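Two months with the Nordin two-armed helper, and what it can and can't do for you yet

I should say right away that I wanted to love this thing. I run a small lunch counter with a back kitchen, my knees are not what they were, and when the dealer in Dirbridge offered a trial of the Nordin at a monthly rate that came out to a little over 78 dollars a day, I signed before I had finished my coffee. It came in October, in two crates, and took most of an afternoon to set up.

Let me start with the good part, because there is plenty of it! The hands are lovely. They have proper fingers and a thumb, and after years of looking at gadgets with two metal pinchers on the end I found that very cheering. Plastic plates, cups, folded dish towels, lemons – it will pick up all of these and put them where you ask, and it is gentle about it. I never lost a single lemon.

The trouble is the pace. Clearing one table and stacking what was on it took the Nordin 23 minutes on its best day with us, and my nephew can do the same table while telling me about his weekend. It thinks for a long time before it reaches, and then it reaches slowly, and if you have moved the plate in the meantime (I did this more than once, out of habit) it goes back to thinking.

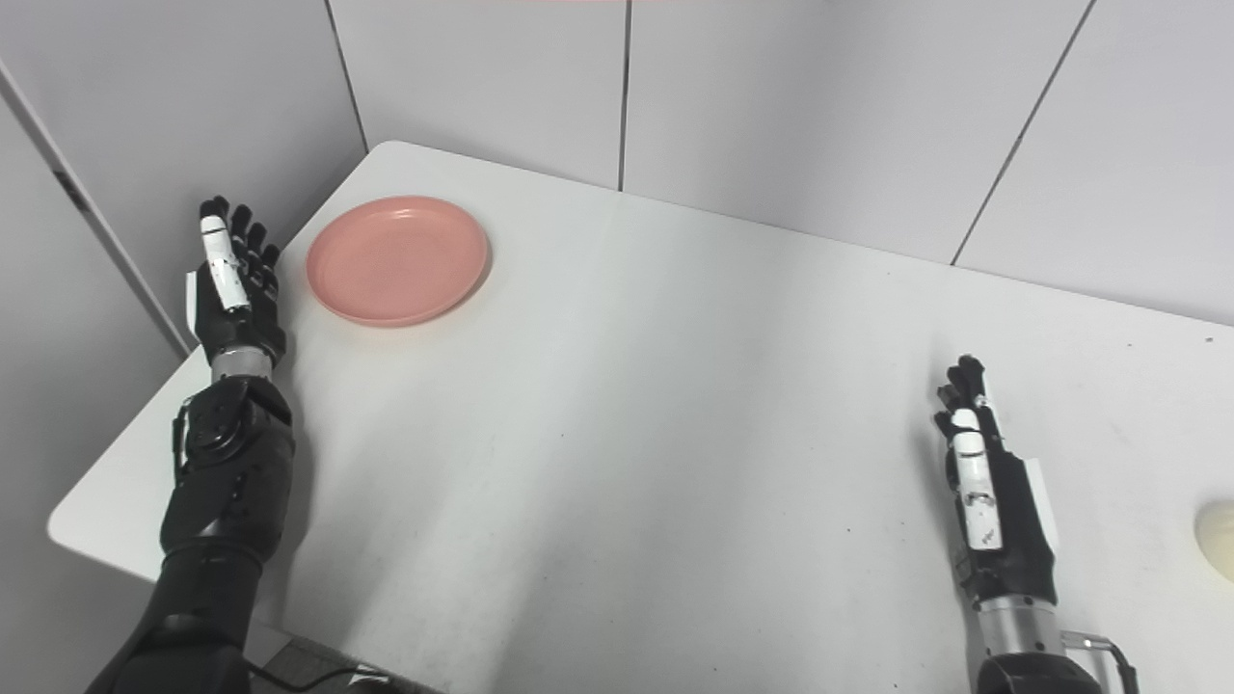 Märta Solheim wrote in to say that I am measuring the wrong thing. Her shop in Flenasano has had one since last winter, and she told me she doesn't care how long it takes over a plate as long as it does so after closing, when there is no one waiting for the table. She leaves it going with the lights low and finds most of the work done in the morning, though she still washes anything greasy herself.

I think that's fair, and I tried it her way for the last couple of weeks. It did help. Plates went from table to rack overnight, and I came in to a tidier room than I had left. Wet glasses were another matter, and I gave up on silverware altogether, as thin things lying flat seem to be very hard for it. Wiping down was so-so. It wipes, bless it, but it doesn't look for the sticky spot the way you or I would.

To buy one outright you would pay 2,325 dollars for the stand and mounting kit alone, with the arms on a lease after that. The Ludiretti people have a simpler one-armed model, which I haven't tried and would like to.

Mine goes back at the end of the month. I'd take another look when it can manage a fork.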